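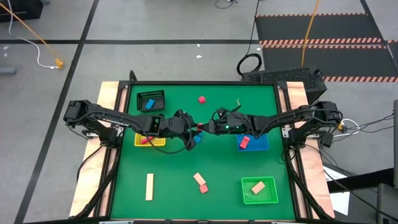
Photo courtesy of Zornik

Zornik Opens Orders for Tufa 3, a Two-Arm Tabletop Kit for Sorting and Handling Work

ZIRKITZ (May) – Zornik today opened orders for Tufa 3, a tabletop robot kit with two arms, a framed work surface and the parts needed to set up sorting and pick-and-place tasks. The kit is meant for teaching labs, research groups and small companies that want to try out a handling job before they buy equipment for it.

Tufa 3 can be leased for $954 a month, with setup and training included. It can also be bought outright, with pricing on request. The first kits will ship from Zornik's plant in Zirkitz in late summer.

The kit is built around a green work surface in a black metal frame. The two arms mount on the side rails, across from each other, so both can reach the middle of the table. Users can run them as a pair or one at a time. Each arm ends in a two-finger gripper, and the fingers come off with a hex key when a job calls for a different shape.

Earlier versions of Tufa had both arms on the rear rail. Customers told Zornik that this left the front corners of the table hard to reach and that the elbows got in each other's way on tasks in the center. Moving the mounts to the sides was the most requested change and took up most of the design time for this version. The rails are slotted, and a mount can be moved along its rail without taking the arm off.

Each arm has a reach of 728 millimeters from the shoulder to the fingertips. A small camera on each wrist sends a close view of the gripper and whatever is in front of it. Users can add a fixed camera for a view of the full table, and the software will show and record all views together.

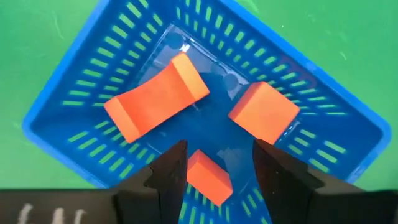 Wrist camera view of orange foam blocks in a blue basket, with the gripper fingers open on either side of the smallest block. Photo: Zornik

Tufa 3 comes with a starter set of blocks, baskets and trays supplied by Cloltex, which has made teaching materials for Zornik since the first version of the kit. The set has plain rectangular blocks, cubes and curved pieces, in foam and in wood. The baskets and trays come in several colors, so a task can be written as simply as "red blocks in the blue basket." Replacement pieces can be ordered from Cloltex singly or by the bag.

Zornik said it chose simple pieces on purpose. A foam block gives a little when it is squeezed and a wooden one does not, and a curved piece has to be picked up differently from a square one. Baskets with sloped walls add another problem, as a block lying close to a wall leaves less room for the fingers. Customers who handle real goods usually start on the Cloltex set and then switch to their own items. The table and arms do not need to be changed for this.

The software runs on an ordinary desktop computer and has 284 ready-made tasks. The easiest move one block from the table to a basket. The harder ones have one arm pass a block to the other, or have both arms work in the same area at once. Every task can be copied and edited. Users can also guide the arms by hand, record what they do, and play it back at full speed or slower.

Recordings are saved in open file formats and stay on the customer's own computer. There is no account to set up and no internet connection is needed after installation.

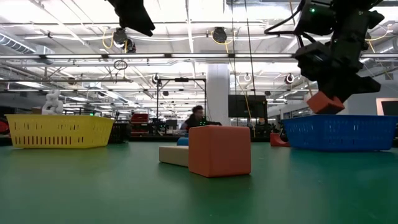
For customers who want to see the kit at work before ordering, Zornik will run open demonstration hours in Zirkitz every morning through the summer, starting at 9 a.m. Visitors may bring their own items to try, as long as each one can be lifted easily in one hand. Food, liquids and anything with a sharp edge cannot be used on the demonstration table. Space at the table is limited and groups should write ahead.

Setup is done by a Zornik technician and takes one working day. The customer needs to have a level floor, two grounded outlets and enough clear space to walk around the table on all sides. The technician bolts the frame together, mounts and levels the arms, calibrates the wrist cameras and stays for the first training session. A second session, by video, is held a month later.

Owners of the two earlier versions can move up without replacing everything. The older arms fit the new side rails with an adapter plate, and the new software will run them, although hand guiding is a little stiffer than on the new arms. Zornik will sell the frame and work surface separately for this purpose. Older grippers are not supported.

The lease runs for a minimum of six months. It covers repairs, software updates and one replacement set of gripper fingers. Cloltex pieces lost or worn out in normal use are not covered. Schools and colleges may pause the lease over a summer break at no charge if they give a month's notice.

About Zornik
Zornik designs and builds tabletop robot kits for teaching, research and light industrial trials. The company is based in Zirkitz, where it also assembles and tests every Tufa kit.

About Cloltex
Cloltex makes foam and wooden teaching pieces, baskets and trays for schools and training centers.

Media contact
Zornik Press Office, Zirkitz
Print-size photos and a full parts list for Tufa 3 are available from the press office on request.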